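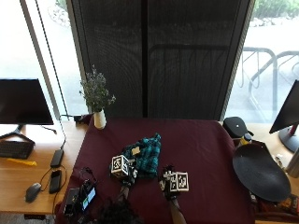

I have finally fallen for mending, and I have fallen hard! For years my plan for a worn-out shirt was to leave it on a chair until I felt guilty enough to bag it up, and then in March my friend Kirsten Chisholm mailed me a packet of needles and a note that said "start with something you already love." So I did. Plaid flannel is the best thing in the world to learn on, especially a busy teal, blue and black one, because your eye gets lost in the checks and a wobbly stitch just disappears. A little beige patch is another story – it sits there on all that color and says hello – and I've decided I like that even better.

My first dozen patches were terrible, by the way. I cut them too small, so there was nothing to turn under, and I pulled the thread so tight that the cloth bunched up like a raisin. Now I cut the patch a good thumb's width bigger than the hole on every side, press the edges under with a hot iron, and pin it while the fabric lies flat and relaxed. Then I baste. I used to skip basting (who wants to sew a thing twice?) and I take it all back. Five minutes of big ugly stitches and the patch stays exactly where you put it.

Thread took me a while too. I bought a box of 60 spools from Braslow and it was a thrill to open, all those colors in rows, but it's thin stuff meant for machines and it kept snapping on me. For patches I've gone over to the Elari cotton, doubled, in a length from my fingertips to my elbow. Any longer and it knots. Dark blue goes with nearly everything I own.

The other discovery is the tablecloth. I work on a deep maroon one and it makes such a difference! Pins shine against it, pale thread shows up right away, and the fabric doesn't slide around the way it does on a bare table. It cost me 31 dollars at the Boychuk closing sale and I have never once regretted it. I keep flowers on the back corner as well, in the skinny white vase, far enough away that I can't knock them over with my elbow. Soft lavender-grey ones are my favorite right now. They give me something to look at when I'm threading a needle for the fourth time.

Szu-yu Wei asked me in the comments last time whether you should wash the patch fabric first. Yes, please do! I didn't on a pair of pillowcases, and after one trip through the dryer the patches had shrunk and the whole thing puckered. Hot wash, hot dry, then cut. If your scrap is 100 percent cotton it'll probably shrink a bit, and you want that over with before it's sewn to anything.

Next on the pile is a canvas bag with a split seam, and after that a quilt my aunt made that needs help in more places than I want to admit. I'm going to try the curved needles from Zunberg on that one – if any of you have used them on layered fabric, tell me how it went and what size you liked. I ordered the medium.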